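Household Skills, Unit 2: The Sorting Basin
Handout and notes
Lutcombe Evening Classes

Welcome back! Last time we talked about cupboards, and I promised something faster and a lot more fun. Tonight is all about the mixed basin, the one that sits on a table or a chair and fills up by itself over a week. Every home has one (mine has lived in the hallway for years) and I love it, because you can finish the whole thing in one go and see the result straight away.

Bring your own basin, bowl or tub if you can. The class set is fine too, and you'll find it on the shelf under the window.

Why a basin and why a table

A wide basin with low walls lets you see nearly everything from above. Try the same job with a deep bag and you'll be feeling around for the last sock with your whole arm in there! Put it on a table at a comfortable height, on a cloth so it doesn't slide or scratch. An old basin is perfectly good for this work. Scuffs and a worn rim change nothing, so please don't go out and buy one for the course.

What tends to collect

Three families turn up again and again:

Cloth. Socks above all, then gloves, dishcloths, the odd scarf.

Packaging. Boxes, snack bags, plastic bags twisted up small for reuse.

Strays. Batteries, pens, keys, a lid that belongs to something in another room. Strays are the slow part, so leave them for last.

The first look

Before you touch anything, give yourself a moment just to look. Say out loud which family each thing belongs to (it feels silly for the first few turns and then it becomes a game, I promise). In a basin with white socks, a twist of thin plastic and a couple of yellow packages, the eye goes to the color first, and two yellow things lying together can read as one. Look for the edges. A box holds its corners and a snack bag crumples, and once you've noticed that you'll separate them in your head without effort.

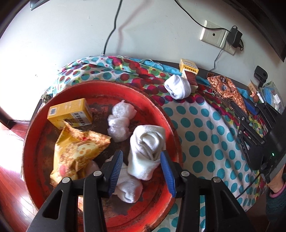 Order of work

1. Socks out first. They are big, soft and easy to grab, and taking them out opens up the floor of the basin. Keep rolled ones rolled for now and set them on the cloth to your right.

2. Boxes next. Pick up each one by its short sides and give it a little shake. Empty ones get flattened at once. Anything that rattles goes back on the table, label up.

3. Snack bags. Feel before you squeeze! A sealed bag goes to the kitchen, an open one gets clipped or eaten, an empty one goes in the trash.

4. Thin plastic. Untwist it, check that nothing is tucked inside, and twist it up again if you mean to keep it. I use a small Stokex tin for these, but a jar does just as well.

5. Strays. Line them up along the edge of the cloth and walk them home in one trip.

6. Wipe the basin and look underneath it. There's nearly always a coin.

A word on rolled socks

We had a lively argument in November about rolling versus folding, and I'm still a roller. A roll stays together when it's dropped or moved with other things. The drawback is stretched cuffs, so if yours are going slack, fold the pair in half and tuck the toes in. Thick knitted pairs make a fat roll and want a roomy drawer. Thin ones can stand on end in a shoebox, and they look wonderful that way.

Practice for next session (2nd January)

Sort one basin at home, following the order above. Then sort it again a few days later in any order you like, and write down which felt easier. A short note is plenty, 800 words at the very most, and drawings are welcome.

Also read the chapter on small containers in the Skorkus booklet. Skip the part on labels, which we'll do together in the Issahaku Room.

Bring: your notes, one empty box, a pair of thick socks.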